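Leave the table alone

My mother-in-law, Vittoria Carbone, thinks a table should be cleared after every use. Plates go, cups go, the mail goes, and then a cloth goes over the whole thing. I lived by that rule for seven years and I have stopped.

We bought our table from a Vinberg outlet for 400 dollars, which was more than we meant to spend. It is 96 inches long and it barely fits the room. For the first few years I treated it like something on loan. I put things away that I was going to need again in an hour, and then I got them out again. Most of what people call tidying is this. It is carrying the same things back and forth.

My neighbor Fulvio Negri does the opposite. He keeps whatever he is working on right there, and at dinner he slides it down to one end. His house is not dirty. You can find the scissors in it — more than I could say for mine. 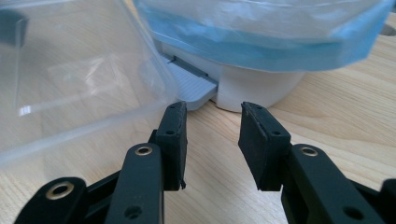

So now we have a simple arrangement. Half the table is for eating and gets wiped down every night. The other half can hold things for as long as they are in use. When a job is finished, it gets put away. My daughter's school project stayed out for most of June and she finished it, where the last one went into a closet and never came back out.

I will admit there are limits. Food should not sit out. Wet glasses leave rings on wood, and ours has two that I can't get rid of. And if you have company every evening, you will want the whole surface back.

But most of us don't have company every evening. Vittoria still moves things to the sideboard when she visits, and I move them back after she leaves.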